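25 jul. 2026

Caderno da bancada, compras e orçamento

Passei a manhã a fazer contas e acho que finalmente temos uma lista que se aguenta em pé! Fica tudo escrito já, antes que eu perca o papelinho (o da semana passada ainda não apareceu).

Mãos: continuo inclinada para as da Potix. O orçamento veio a 2215 euros o par, sem portes, e a Wullus pede menos mas só vende a mão direita em separado e não tem peças de reserva para o polegar. E nós estragamos polegares, é o que é. Se formos para a Potix, encomendar logo um jogo de dedos extra, 155 euros, e não deixar isso para depois como fizemos com os cabos.

Simulação: a licença da Gwynne acaba em agosto. Renovar são 1005 euros por posto. Eu renovava só um posto e punha a fila de trabalhos a correr de noite, porque de dia ninguém aguenta esperar pelos renders. Falta perguntar se o pacote de cozinha (bancada, loiça, comida) vem incluído ou se é à parte, a página deles é uma confusão e já a li três vezes.

Tarefa que quero usar para decidir as mãos: pegar no pepino e levá-lo para a taça branca grande. Gosto desta porque o pepino é comprido e fica na diagonal na mão, e isso obriga a pensar na abertura dos dedos e no ângulo do pulso, coisas que uma bola ou um cubo não pedem. Proponho 40 tentativas por modelo de mão, em simulação, com a mesma arrumação da bancada, e só depois se assina a encomenda. Alguém que me diga se acha pouco.

Loiça e afins para a bancada real: taça oval, prato redondo, tábua de madeira, um vasinho. Isto é barato, compra-se no supermercado e entra nas despesas correntes. O tampo é que não! Mármore a sério nem pensar, fico-me por um autocolante a imitar e logo se vê se a câmara se engana com os reflexos.

Cernell: responderam sobre o suporte dos antebraços, mandam desenho na próxima semana. Não adiantar dinheiro sem ver os furos de fixação.

Por fazer: pedir fatura proforma à Potix, confirmar os portes, escrever à Gwynne por causa do pacote, medir a mesa (outra vez, sim, com as gavetas abertas).

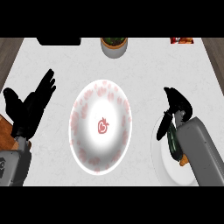
Caderno 3, p. 40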